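Dia aberto do clube de robótica de Rendau, 6/23/20

Fui à espera de uma arena com cronómetro e pais aos gritos. Calhou-me a porta de uma casa de banho, e duas horas depois ainda lá estava.

O clube chama ao projeto Flernness e o exercício deste período é arrumar o lavatório. Ao todo são cerca de 13 alunos, revezados por turnos, e o regulamento interno tem mais páginas do que o meu contrato de arrendamento. Em outubro vão ao torneio de Dosano. Perguntei se podiam passar por minha casa primeiro. Ficaram de ver.

Bancada de mármore, espelho e robô:

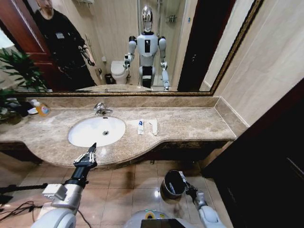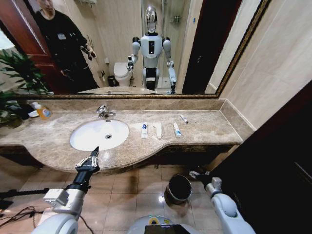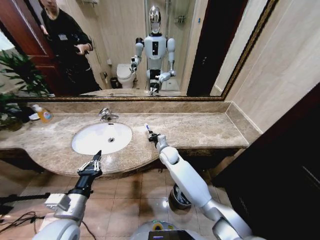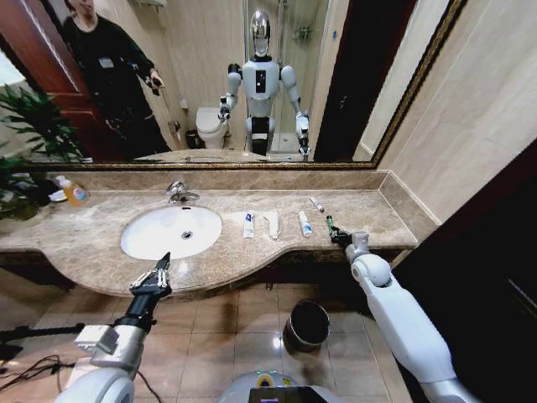
Đào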